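Has anyone paid Skatico for a documentary screening with a "guest discussant included"?

Posted in Film Nights & Screenings, Jan 18, 2018

reelwary

I help put on a small documentary series at the library hall in Tornthorpe. We show one film a month, free to get in, and somebody leads a talk afterward.

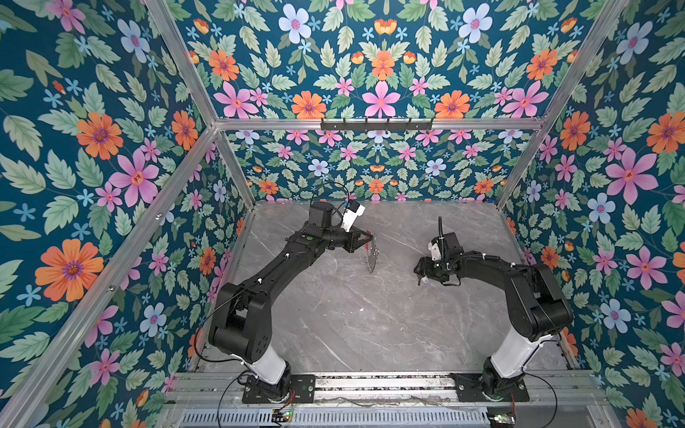
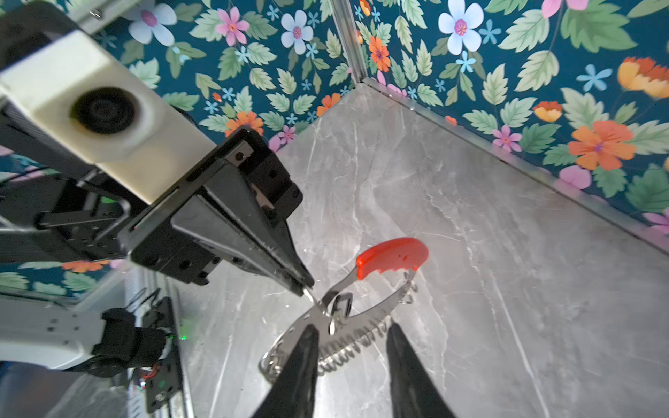 Robot arms and floral wallpaper, two views

A company called Skatico wrote to us offering a package for $1000. For that we're supposed to get the film, the right to show it in public, posters, and "a discussant connected with the production." They won't say who the discussant is until we've paid. They also say the film "normally draws a full house," which I find hard to swallow, as I'd never heard of it and neither had anyone I asked.

My main trouble is with the rights. The email says we'd be buying an "event pass." I asked if that was the same thing as a public performance license and the reply was that the pass "covers everything an event needs." That's a yes with the yes taken out. I asked again and got the same sentence back with a smiley.

We've always dealt with the filmmaker or a regular distributor before, and the paper we got was dull and clear. Is an event pass a real thing? Am I being too suspicious? The library would like a decision soon and I'm not keen to be the one who signs.

oldlobbycard

You aren't being too suspicious. I booked films for a campus series in Whitlock for nine years and I never once saw the words "event pass" on a license that was any good.

What you want is one page that gives the title of the film, the name of whoever owns the rights or is allowed to license them, the place, the date, how many showings, and if you may charge at the door. Free admission doesn't get you out of needing it, by the way. People still believe that, and libraries believe it more than most. If the library has a blanket license of its own, ask which companies are on it before you assume anything, as small documentaries are often left off.

Then skip Skatico for a minute and write to the filmmaker. Most documentary people have a contact address on the film's own site or in the end credits. Ask two things: does this company have the right to book your film, and what do you charge a free community series? The second answer may surprise you. I've had directors quote far less than the middleman and offer to come and talk as well, if someone would pay for the gas and a motel.

On the discussant, "connected with the production" could mean the director. It could also mean a person who carried cables for an afternoon. Get the name in writing, and get in writing what happens to your money if that person cancels. I wouldn't pay for a blank.

As for full houses, I'd want to know how big the house was.

popcorn_and_chairs

We used them in Paltcombe in October and it was fine?? Film showed up, played OK, people liked it. The discussant was on a video call and the sound dropped in and out but she was nice. I don't know about the license part, our arts center handled that. Posters were kind of small.

oldlobbycard

"Our arts center handled that" is the part I'd ask about – did the center get a license from Skatico, or did it already have one and pay twice?

popcorn_and_chairs

No idea, sorry. I did chairs.

reelwary

Thanks, both. I wrote to the address in the film's credits and I'll hold off on Skatico until I hear back. I also asked them a third time for the license itself, before any payment, with the rights holder's name on it. What came back was a discount if we book this week – which doesn't make me feel any better about it.

I'd forgotten the library might have a blanket license. The front desk thinks there's one "in a binder." I'll go and look at the binder myself.

If anyone else has a copy of what Skatico sends after you pay, I'd still like to know what it says. You can black out the price.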